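Trillham Liko table, four months in

We bought the Liko to replace a glass-topped table that showed every fingerprint. Ours is the long version with the pale top. It came in two boxes, and the heavier one took both of us to get up the stairs. Assembly was 17 bolts and one hex key. The printed instructions skip a step with the leg brackets, so dry-fit those before you tighten anything.

The top is the reason to buy it. The wood is light and the grain stays quiet, with fine streaks running the length and a few broader oval figures in places. In strong daylight the surface picks up a whitish sheen and the grain washes out. Away from the glare it looks warmer and more golden.

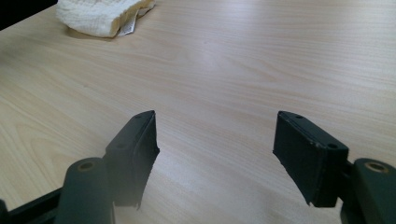
Photo: Sizwe Modise

We paid 896 for it in July. The Kudeck we had been looking at was 1,695 and had a thicker top, but it was no steadier in the showroom. The Liko does wobble a little on our uneven floor – felt pads under two of the legs fixed that.

Care is simple. A damp cloth handles most things. Coffee left overnight made a faint ring, which came out with the oil the shop sold us. I would use coasters anyway.

My one real complaint is the underside edge, which was left rough on one long side. I sanded it myself in ten minutes.

Rating: 4 out of 5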